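Plalitari Home Guide
Section 9: Cleaning the front dish and rim
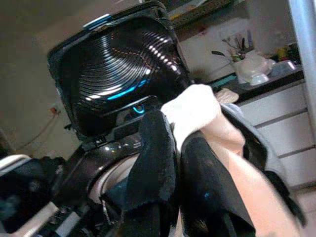 A glossy black finish looks wonderful when it's clean, and it really doesn't take long to get it there! The ridged dish is the part most people worry about, with all those curves for dust to settle in, but a soft dry cloth and a bit of patience will do nearly all of it. Set aside ten minutes and put the radio on.

You will need:
A soft, dry cloth (dark or light, whichever you like)
A clean, soft paintbrush
A few drops of water for stubborn marks

Before you start
Shake the cloth out well, ideally outdoors. Lint shows up on shiny black like snow on a coal heap, and a cloth fresh from the drawer always carries more than you'd think.

CAUTION: Never spray water or polish straight on to the unit. Put it on the cloth, and keep it well away from vents, sockets and cables.

Dusting the ridges
1. Brush the dish lightly from the top edge downwards, following the curve of the ridges.
2. Fold the cloth into a pad and wipe along each curve in one long sweep. Going across the ridges pushes dust down between them.
3. Turn the pad to a clean side and do it again, a little more slowly this time.
4. Pass over the light strip with hardly any pressure. It's easiest to spot smears here with the strip lit, but switch off and unplug before using a damp cloth anywhere.

Rim, body and collar
5. Wipe round the thick outer rim, then the small ring light just under it.
6. Let the cloth drape loosely over the lower body and draw it towards you – lovely for the rounded parts!
7. Buff the silver-grey collar last, with a dry corner.

NOTE: Fingerprints that won't shift usually come away with a barely damp corner of cloth. Dry the spot straight afterwards or you'll get a tide mark.

NOTE: Kitchen roll and scouring pads leave fine scratches. Efa Howells tried some 300 wipes on a test panel for us and the soft cloth won easily.

How often?
Once a fortnight suits most rooms. If you have a coal fire or a moulting dog, weekly is better. Wash the cloth by itself, without fabric softener, and let it dry flat.

For care of the base and cable, go to Section 10.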